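Clarnulden Floor Care: Your Questions Answered

How often should I wash a wood floor?
Less often than you might think! Most of our customers do very well with a good sweep every couple of days and a barely damp mop every other week. If you have dogs, or children who come in through the garden, you may want to mop weekly – just wring that mop out hard first.

Can I use vinegar?
We get this one a lot, and we'd ask you kindly not to. It dulls the finish over time. Our own soap is mixed at one capful to a bucket of lukewarm water, and a bottle will last a small household most of a year.

How much floor does one bottle of oil cover?
A standard bottle covers 103 square feet with one coat. Older, thirstier boards will drink more, so do order a spare if yours haven't been oiled in a long while (unopened bottles can always come back to us).

My chairs are leaving marks. What can I do?
Felt pads, and fresh ones every January. Ulises Pacheco at our Stostthorpe shop keeps every size behind the counter and will happily cut odd shapes for you. 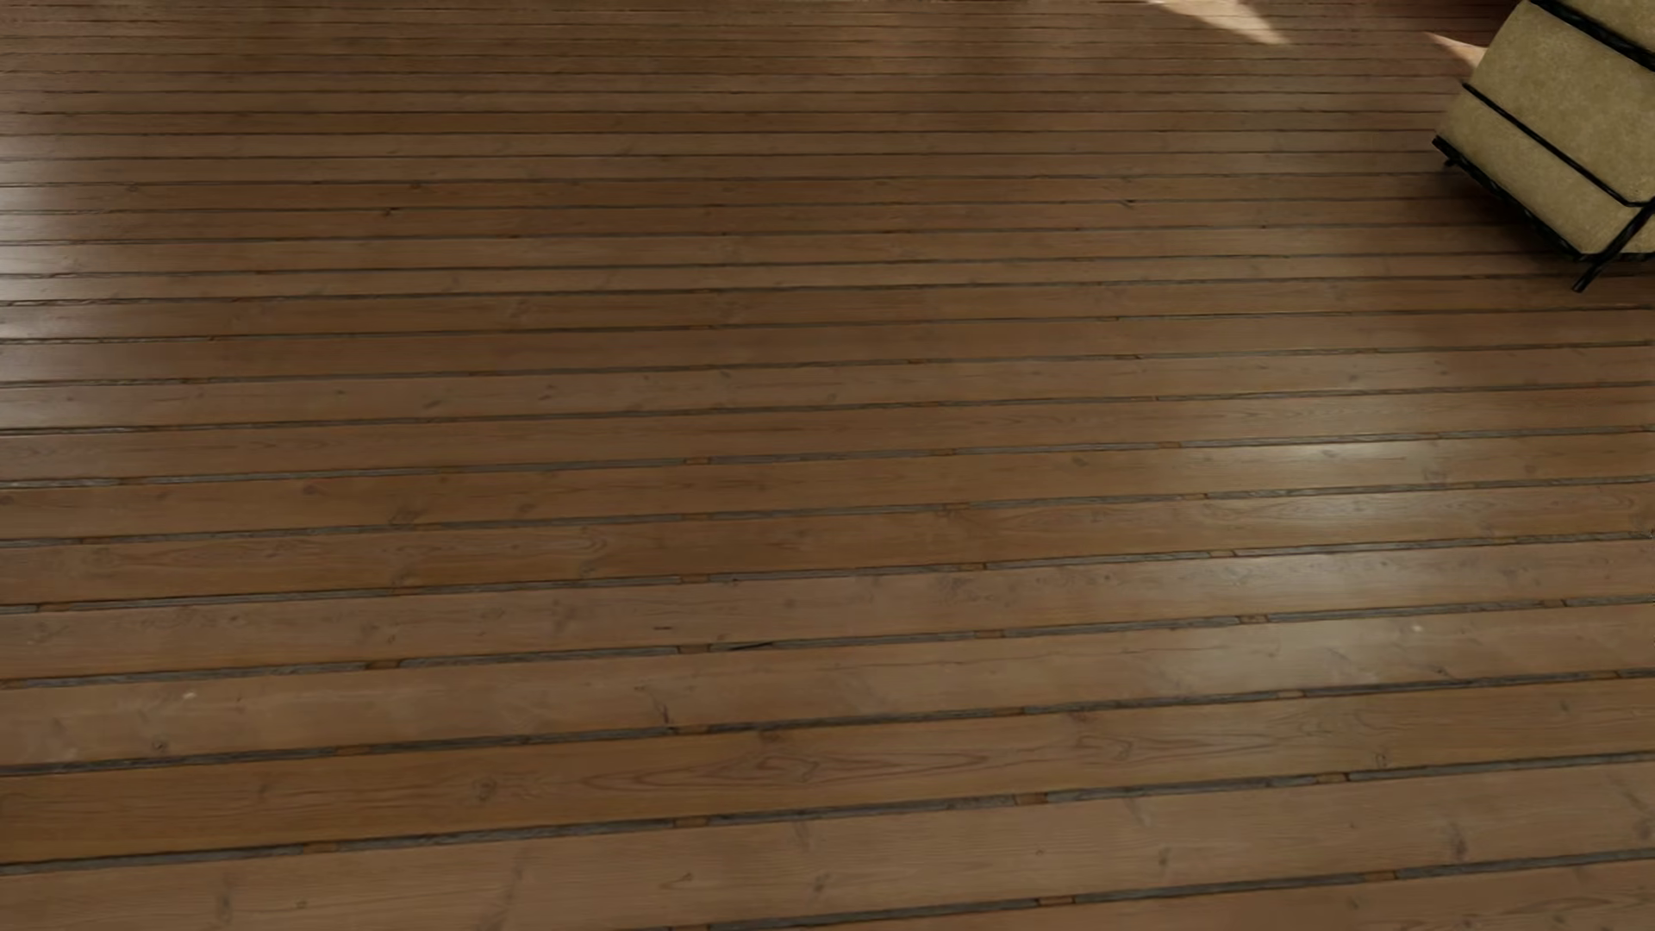 Medium-brown boards with a satin sheen, and the corner of an upholstered chair.

Do you visit homes?
We do, anywhere near Stostthorpe. Zachary Wong handles the bookings and answers the phone until 4 p.m. – leave a message after that and he'll call you back the next morning.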